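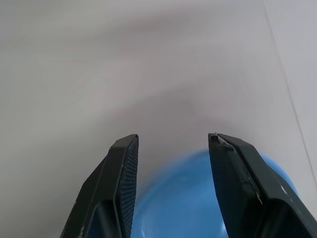

Open day talk, Nindville library, upstairs room. My notes, slides in the order Loan loaded them

Opening, before the first slide

Hi everyone, thanks for coming up the stairs. I'm Kinga Borbély, I look after visits at the Sonden workshop, and I've got half an hour to tell you how our open day in July went and what I'd do differently. Please interrupt. I talk fast when I'm nervous and it's a favour to me if somebody puts a hand up.

(Wait for the stragglers. Ask if the back row can hear.)

Who came through the door

We had 152 people sign in, and I know more than that wandered past the desk. Berenice Quezada was on the door and she swears a whole netball team went by while she was looking for a pen. The hall holds plenty, but the demo bench doesn't – you get a dozen people around it before the kids at the back start climbing on things.

So next year it's timed groups. Ten minutes each, with a bell. I was against the bell and I've been talked into it.

The demo itself

We'd planned something flashy. Hermenegildo Robles had a stacking routine he'd been working on since autumn, lots of swooping about, and it looked terrific on the practice nights. Then we showed it to his niece and she watched for a minute and asked when it was going to do something. Fair enough!

What we ran on the day was picking up crockery. One arm, one gripper with two fingers, one thing to pick up at a time, and a pale bench top with nothing else on it. People get it straight away. Everybody has picked up a bowl, everybody has dropped one, and they lean in when the fingers get close. I had grown men holding their breath.

(Pause here, let them look at the slide. Don't read it out.)

Point at the fingers. They're black, they've got a textured pad on the inside for grip, and they're scuffed. I like that they're scuffed. Ximena Ocampo wanted to swap in a clean pair for visitors and I said leave them, because a worn fingertip starts more conversations than a shiny one. We had a retired panel beater from Rumville who spent most of his ten minutes on the scratches alone, and he was right about most of it.

Also point at the shine on the blue. Glossy, rounded things are a pain for a camera up close. You get a soft white highlight, the colour goes darker down the sides, and it blurs when you're right on top of it. If anyone asks why we don't use dull grey dishes all the time, the answer is that people's kitchens aren't full of dull grey dishes.

What went wrong

Plenty. The first group got four misses in a row and I filled the gap by talking about my cat. Hermenegildo found the trouble, which was a bench leg on a bit of carpet, so the whole top sat a smidge lower on one side than it had the night before. He folded up a flyer and shoved it under. We'd printed 2,000 of those flyers, so at least one was useful.

Then the crowd. When the arm misses, people groan, and when it gets one they clap, and after an hour of that I realised I'd stopped explaining anything and was just calling it like a footy match. Write yourself three sentences and say them to every group, even when you're sick of them. Mine are on the card taped to the lectern. (CHECK CARD IS THERE.)

And put the barrier further back than you think. Ours was a rope at waist height, and waist height on me is head height on a five-year-old.

Numbers, for the people who like numbers

Over the day the arm made 1,058 tries and 627 of them ended with the dish in the bin on the far side. Someone from the Escobedo makers' club asked if I was embarrassed by that. Not a bit. We'd left the misses in on purpose, and the questions after a miss were miles better than the questions after a clean pick. "How does it know it's got hold of it?" was the best one, from a girl of maybe nine, and Ximena sat on the floor with her for ages going through it.

(If short on time, skip to the asks.)

The asks

Two things. We need a second person at the bench who can talk while the first one fiddles. And if you've got odd bowls or cups at home that you don't love any more, bring them in, any colour, chips are fine. Loan Hà has a box by the stairs.

Questions now, then tea. The urn's slow so somebody near the kitchen please switch it on.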